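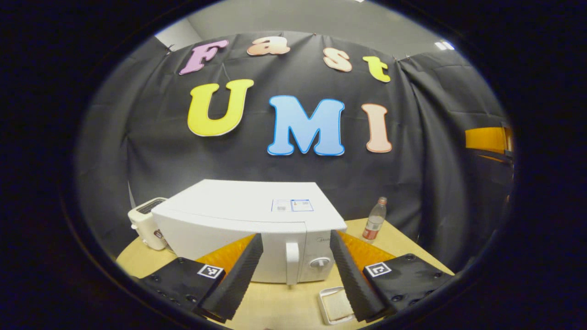
The microwave station, with the gripper facing the door.

Voltach has asked me more than once to put our working rules for kitchen tasks in writing, and this post is my attempt to do so. The rules apply to all operators recording demonstrations with the hand-held gripper. They were first agreed with Cirkico in December, and Jorketti has since adopted them with minor changes.

Rule 1. The station is to be laid out before the operator picks up the gripper. Items that play no part in the task may remain on the table, provided that they do not block the door or the path of the hand.

Rule 2. Both marker tags must be clean and fully visible. A tag with a scratch or a lifted corner is replaced before work starts – it is not taped down.

Rule 3. The microwave stays unplugged. Door and loading tasks require no heat, and no exception has been granted to date.
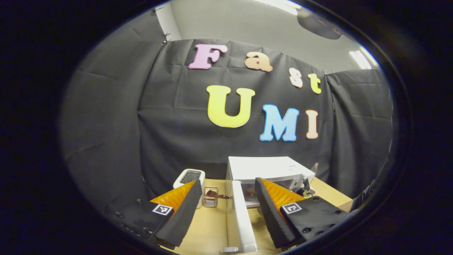

Rule 4. The door is to be opened fully before any food is lifted. Operators who try to widen a half-open door with a loaded gripper tend to strike the hinge side, and such takes are rejected at review.

Rule 5. Each task is limited to 20 seconds. An operator may record for 105 minutes in one sitting, followed by a proper break away from the table.

Rule 6. Food is held with the least pressure that keeps it together. Bread in particular should be gripped across its flat faces and kept upright until it is inside the cavity. If a slice slips, the operator finishes the motion, sets the item down and marks the take. Dropped takes are kept in a separate folder.
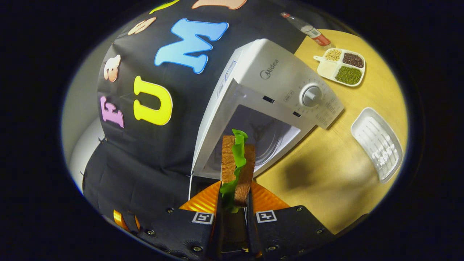 Ghoneim has proposed that the review step be shortened from two readers to one. I do not support this. In our last round the second reader found 6 mislabeled takes, 5 of them from the same afternoon, and all had passed the first reading without comment.

Comments on the wording of Rule 5 are still open. The time limit was set for door tasks and may prove too tight for loading.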